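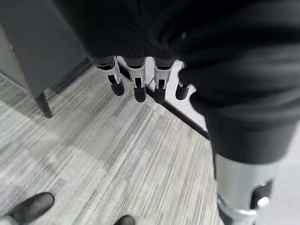

September, 6:40 am. Slept badly again, woke up thinking about the choir tour and whether I packed the black dress or only thought I did. Checked. Packed. It's the old one anyway, the new one still smells like the shop. Have been telling myself all week that black is black and no one past row two can tell one from another, but then ribbed black fabric goes gray along the folds once light gets on it, and the flat stuff doesn't, and now I'm worried we'll all look like different choirs. Too late. Bus at 8.

Coffee. No bread left. Ate crackers over the sink.

Things still to do before I go: water the tomatoes, cancel the Zellent thing (trial ends tomorrow, they want 40 dollars a month for a calender app, no), find the pitch pipe, find the other shoe.

7:15. Shoe found. Under the radiator. Pitch pipe not found.

7:50. At the bus stop with everyone, raining sideways. Altos took over the shelter. Half the tenors not here. Someone brought a cooler the size of a bathtub and the driver is not happy about it.

10:30, on the road. Writing on my knee so this will be hard to read later. We sang for the first hour, too loud, should have saved it. My throat is already scratchy and we have 3 concerts. Took two Teline lozenges and they taste like a cleaned floor. Sucking on them anyway.

Been thinking about the slow piece. I still come in early after the long rest, every time, even when I'm counting. I think I get scared of the silence and jump in to get it over with. In rehearsal it was funny. It won't be funny in a stone church where everything hangs in the air for ages. Plan: breathe out first, then in, then wait for the basses. Write it in pencil on the score. Wrote it in pen, pencil's in the big bag.

Fields, fields, a water tower, more fields. The soprano across from me is knitting something orange. I should have brought something to do with my hands.

1:20 pm. Stopped for lunch at a place called Derese, soup and a roll. Soup was good, better than good, white beans and something green and a lot of pepper. Would stop again. Line for the restroom took longer than the meal. The cooler turns out to be full of potato salad. Why.

4 pm. Here. Skekero is smaller than I pictured, one main street and then the river. The guesthouse has steep stairs and my room is at the very top, of course, with the slanty ceiling. Hit my head already. There's a sign in the hall saying 100 years of hospitality and the mattress might be from the opening day. But the window opens over the water and I can hear it going by, so I'm not complaining. Much.

Hung the dress in the bathroom with the shower running hot to get the creases out. Works pretty well. Got the hem damp.

5:15. Warm up in the church. Oh, the sound in there. We did one chord, just an ordinary one, the opening of the second set, and it went up and stayed up and we all stood there grinning like kids. All the fuss about the bus and the rain kind of went away for a minute. Then we did the fast one and it was mush. You can't hear a single word. We have to take it a lot slower and spit the consonants, and nobody likes being told to spit.

Slow piece: came in early. Once. Second time I got it. Breathing out first does help!!

Must remember: stand further left, there's a draft right where I was and it goes down my neck.

10:50 pm. Done. Feet hurt. Good crowd, lots of coats on, they clapped between movements and I didn't mind at all. The fast one was okay. Not great. Middle bit nearly came apart and then the basses dragged us back together. Slow piece, I waited. I waited and waited and it felt like an hour, and then came in with the rest, right on it. Wanted to shout.

An old lady at the door afterward held my hand and told me she used to sing alto in that same church, same spot, and was there still a draft. Yes there is. We laughed about it. She said they'd complained about it back then too.

And we did look fine in the blacks, for the record. I saw the row reflected in the glass door on the way in and couldn't pick out my own dress.

Potato salad on the guesthouse steps after, out of paper cups. Ok, I get the cooler now.

Phone code for the hall door is 2834, writing it here so I don't get locked out tomorow. Voice almost gone. Honey from the kitchen if they'll let me. Bus to the next one at 9, need to be up by 7:30, need to call home about the tomatoes, I never watered them.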